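Floral Design for Beginners, Handout 2: Conditioning Your Stems
Instructor: Pao-chu Tai

Welcome back, everybody, and what a lovely bunch of first bouquets we had! Before we get to the hand-tied spiral (I know, I know, you're all itching to start), we need to talk about water, and about cutting.

Give every stem a fresh cut at a slant, an inch from the bottom, and get it into a clean bucket right away. Strip any leaf that would sit below the water line. Roses like a long drink, 6 hours if you can manage it, and overnight is better still.
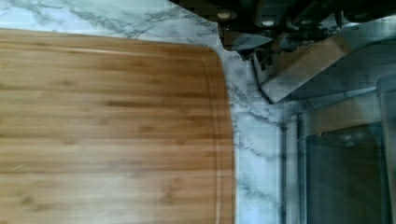
Woody stems such as lilac and viburnum want a bit more from you — split the bottom inch with your snips, and please don't smash it with a hammer, whatever your grandmother did. Tulips keep growing in the vase, so cut them shorter than you think you should.

Yen-ting Yuen asked about working at home without a proper bench, and the kitchen is just fine for that.
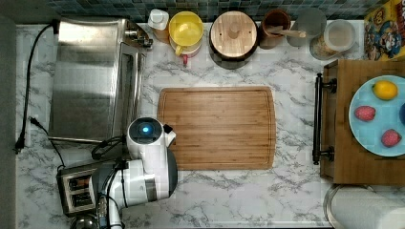
Daffodils need a bucket of their own, as their sap is hard on other flowers. Let them stand alone for a few hours and don't recut them when you add them to the mix. If you're trimming in the kitchen, a bamboo board with a shallow groove running around it, like this one, is handy for catching drips.

For next time: 40 stems to share, your own snips, and the Plukgate reading up to page 52.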